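Troels Blöndal
February 22, 2022

I've been asked by three different relatives this winter whether a robot is going to do their housework soon, so I'm going to answer all of them at once in a thread and then send them the link. Get a cup of tea, I do go on a bit.

Short version first, for my aunt, who won't read past this one: the floor, yes. The dishes, partly, and you already own that robot, it's under your worktop. The laundry, no. Putting the shopping away, no, not in any kitchen I'd care to leave it alone in.

Longer version. I spent eleven years in shops before I did anything with machines, mostly in stockrooms, and what I remember is how little of the work was lifting. It was fiddling. Getting the bag open, turning the label round, finding the one jumper somebody had shoved back in the wrong size.

Ridwan Mangundap and I used to do the evening tidy together at a homeware place called Murnine (long gone, lovely staff discount). He could fold a carrier bag flat with one hand while talking to a customer. I've thought about that hand more in the last couple of years than I did in the whole time we worked together!

Because bags are dreadful. A box is a box whichever way you come at it. A bag has a different shape every time it's put down, the handles go underneath, it slides when you push it and crumples when you grab it. You and I don't notice, we just pinch and shake and it sorts itself out.

A machine has to find an edge first. Then it has to get hold of one layer and not two. Then it has to know that it has hold of one layer, and that last part is the one that makes grown engineers go quiet over their sandwiches.
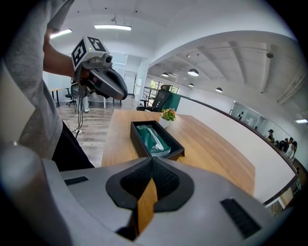

So the approach I've come round to, after being quite snooty about it, is showing. You do the chore yourself, slowly, over and over, with a simple gripper in your hand where your fingers would be, and what you did gets recorded for the machine to learn from. It feels daft for the first hour. After that you start to respect your own thumbs.

So-yul Hong asked me how many goes it takes and I had to say it depends what you want at the end of it. For one bag, on one table, always the same way up, 381 goes got us something I was happy to show people. For any bag on any table, 1000 wouldn't make a dent, I'm fairly sure.

And that's the gap I'd like my relatives to keep in mind when they see a video. The clip of the arm folding a towel is quite likely real! It's the same towel, though. Your airing cupboard has the good towels, the beach ones, the one the dog has, and a fitted sheet, about which I have nothing cheerful to say.

Dinesh Tiwari disagrees with me, I should put that in, because he's often right and he'll only reply otherwise. He thinks shops get there well before homes do, and that within five years something will be doing the dull end of a stockroom overnight. Same shelves, same crates, good lighting, no toddlers.

I'd go along with half of it. Moving crates, yes. Opening them and making the contents look nice for the morning, I'd still want Ridwan. There's a small firm called Brurkik that has been trying out shelf-filling, and I'm told tins are going well and crisps are not, which anyone who has ever filled a crisp shelf could have told them.

What would I buy today, with my own money? A robot vacuum, if your floors are mostly clear and you don't mind picking up socks beforehand. My mother has named hers Fukach and apologises to it when she's in the way. It gets stuck under the same chair most mornings and she is still very fond of it.

What I wouldn't do is put off getting a bit of help in, or teaching the children to empty the dishwasher, on the grounds that a machine is on its way. It may well be. It'll be slow, it'll want the table cleared first, and it will need you nearby when the bag slips.

Haziq Latuheru has just messaged to ask about ironing. No, Haziq. Sorry. Hang them up damp.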